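Bellisby Homebrew Supply
Frequently Asked Questions: Kegs, Bottling and Orders

Last updated 3 May 2020

Most of the questions we get by phone and email are covered on this page. If yours isn't, use the contact form and we will write back, normally by the next business day.

ORDERS AND SHIPPING

Where do you ship from?

All orders ship from our warehouse in Malbridge. Orders placed before noon on a weekday go out the same day. Liquid yeast ordered late in the week is held until Monday so it does not sit in a truck over the weekend. If you need it sooner, say so in the order notes.

Is there a minimum order for free shipping?

Free standard shipping starts at $86 before tax. Full sacks of grain, glass carboys and CO2 cylinders do not count toward the total and are charged by weight.

Can I use more than one coupon code?

No. The cart takes one code per order. If you enter a second one, it replaces the first. Codes do not apply to gift cards or to items already marked as clearance.

My coupon code does not work. What should I check?

Look at the end date first, then check whether the code is for a certain category. A code for kegging gear will not take anything off a bottling kit, even if the kit includes fittings we also sell in the kegging section. Codes have to be entered before payment. We can't add one to an order that has already shipped.

Can I pick up my order?

Yes, at the Malbridge counter. Choose "Pickup" at checkout and wait for the email that says the order is ready. Please call from the parking lot and we will bring it out to you.

BOTTLING

How many bottles do I need for a five-gallon batch?

Plan on two cases of 12-ounce bottles and have a few spare. You will lose a little beer to the sediment at the bottom of the fermenter, so the last bottle is often only partly full. Drink that one first or pour it out.

Can I reuse bottles from the store?

Pry-off bottles are fine. Twist-off bottles are not a good choice, as the glass at the neck is thinner and our cappers do not seal well on the threads. Soak the labels off in warm water with an unscented cleaner and rinse right after you pour, before anything dries in the bottom.

Which capper should I buy?

The Bastos two-handle capper is the one most people start with. It works on standard American bottles and is easy to store. The Bastos bench capper costs more and takes up shelf space, but it is faster and puts less strain on the neck of the bottle. If you bottle every month, get the bench model. Both take regular 26 mm caps. Neither fits the larger European caps without the optional bell, sold separately.

How much priming sugar should I use?

For most ales, use 4 ounces of corn sugar by weight in five gallons. Boil it in two cups of water, let it cool, and put it in the bottling bucket before you rack the beer on top. Stir gently. If you use table sugar, use slightly less. We suggest a scale. Measuring cups give a different amount each time depending on how the sugar is packed.

My bottles are flat after a week. Did I do something wrong?

Probably not. Give them two weeks at room temperature, and three if the beer is strong. A cold basement slows the yeast down, so move the bottles upstairs if you can. Tip each one once to get the yeast back into the beer. 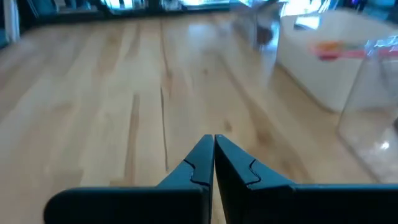 My bottles gush when I open them. What causes that?

Usually one of three things: too much sugar, sugar that was not mixed in evenly, or beer that was bottled before it finished fermenting. Take a gravity reading on two different days before you bottle. If the number has dropped, wait. If every bottle in the batch is gushing, chill them all and handle them with gloves and eye protection.

KEGGING

What do I need to start kegging?

A keg, a CO2 cylinder, a regulator, gas and liquid lines, the matching disconnects, and a faucet. The Pelau Starter Set has all of these except the gas. Cylinders ship empty. A welding supply shop or a fire extinguisher shop can usually fill one for you, but call first, since some only swap cylinders and will not give yours back.

What is the difference between ball lock and pin lock?

The posts are different, and so are the disconnects that go on them. Ball lock kegs are taller and narrower. Pin lock kegs are shorter and wider, which can help in a chest freezer with a hump. Pick one kind and stay with it.

What pressure should I set?

For most ales kept at 38 degrees, 10 to 12 psi is a good place to start. Leave it there for a week or so. You can speed things up by raising the pressure for the first day, but it is easy to forget and end up with a keg of foam.

How do I find a gas leak?

Mix dish soap and water and brush it on every joint with the gas turned on. Bubbles that keep growing mean a leak. Check the lid seal, the posts, the disconnects and the washer between the regulator and the cylinder. That last washer is the one people leave out most often. We sell them in packs of five.

Why is my beer all foam?

The line may be too short, the faucet may be warm, or the keg may be at too high a pressure. Try ten feet of 3/16-inch line before you change anything else. Let the first short pour go down the drain and see whether the second one is better.

Do you sell replacement O-rings?

Yes. The full keg set is item 684 and fits both ball lock and pin lock lids. The post seals are not the same on the two types, so each set has a few you will not use. We also sell bags of 500 post seals to clubs and shops.

CLEANING

How often should I clean my beer lines?

Every time you change kegs, or every two weeks if the keg lasts longer than that. Run line cleaner through, let it sit for the time shown on the label, then rinse with plain water until it runs clear.

Do I have to rinse off the sanitizer?

It depends on which one you use. Acid-based no-rinse sanitizers can be left on if you mixed them to the strength on the label. Bleach has to be rinsed off well, and should not be used on stainless steel kegs at all.

Can I put bottles in the dishwasher?

A dishwasher on the hot cycle is fine for sanitizing bottles that are already clean. It won't remove dried yeast from the bottom. Skip the detergent and the rinse aid.

RETURNS

What is your return policy?

Unused equipment can be returned within 30 days in its original box. Ingredients, tubing cut to length, and anything that has held beer cannot be returned. If something arrives broken, keep the packaging and send us photos of the item and the box. We will ship a replacement without waiting for the damaged one to come back.

How long do refunds take?

Refunds go to the card you paid with, usually within five business days of the return reaching us. Store credit is added the same day.

I bought a Bastos capper in January and the handle is loose. Is it covered?

Yes, both Bastos models have a one-year warranty. Tighten the hinge bolt first. If it works loose again, send us your order number and we will mail out a new bolt and lock nut.

Contact us | Shipping rates | Keg parts chart | Gift cards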